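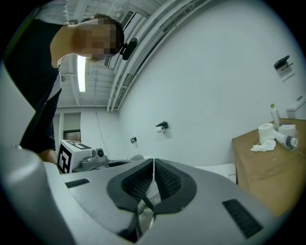

Dark shirt with the light shoulder panels

Farnthorpe Supporters Board > Match Talk > Pomare Cup semi, who starts in midfield?

tidewatcher
21/05/2019
Still buzzing from the Kustlow game so I'm starting this early. 3,661 through the gates, our best crowd in years, and you could hear the far end singing from the parking lot! Now we get Stekance away in the semi and I can't work out what the midfield should look like. Do we keep the same four, or does Rewi come back in? For me she walks straight into the side. Glenys Rewi at 80 percent is still the best passer we have.

oldnorthstand
She's been out 8 weeks. I love her as much as anyone on here but you don't throw a player into a cup semi on that field after 8 weeks. Stekance press like mad for the first half hour and then drop off. Start the same team and bring her on when it opens up.

marrowfat
Agree with oldnorthstand. The kids in the middle were superb against Kustlow – that second goal had everybody in our row on their feet before the cross even came in. Dropping either of them now would be rough.

tidewatcher
Rough, sure, but it's a semi final! And who takes the corners if she's on the bench? We had a pile of them against Kustlow and I can't remember one that beat the first defender. Put Rewi's left foot on those and we win by three.

halfwayflag
Corners were bad, I'll give you that. There was one in the second half that went out for a goal kick without anybody touching it. My daughter laughed so hard she dropped her fries.

Different question, has anyone driven to Stekance since they moved the away entrance? Last time we parked by the old gate and had to walk all the way around.

marrowfat
Away entrance is on the river side now. Park at the feed store, they let you stay until six. Get there early and the bakery across the road will still have the meat pies. Cannot recommend those enough, I had two.

Lindqvist_out
Going against the grain here, I'd change the shape completely. We got lucky against Kustlow. They hit the post, they had one cleared off the line, and their best forward went off before halftime. Play that open against Stekance and we'll be two down by the break. Five across the middle, Rewi in front of the back line, and be patient.

oldnorthstand
Five across the middle is how we lost at Stekance last July. Same idea, sit in and be patient, and we had one shot all day. No thank you.

Lindqvist_out
We lost that one because the keeper was hurt and we had a fullback in gloves. Shape was fine.

oldnorthstand
Fair point about the fullback. Brave kid. Still don't want to see it again.

tidewatcher
Okay, I looked at the ticket page and our end has 642 seats. I want every one of them filled. Bring the flags, bring the drum, bring your neighbor who claims to be a rugby guy. First semi since I was in grade school and I'm already hopeless at work.

halfwayflag
Four of us booked! Drum is coming. It has a new skin on it and it is LOUD.

marrowfat
Got mine too, row C. Rewi on at the hour, winner from a corner, you heard it from me first.

Lindqvist_out
If she scores from a corner I'll buy the pies.

tidewatcher
Screenshotted. Anyone know if they take cards at the gate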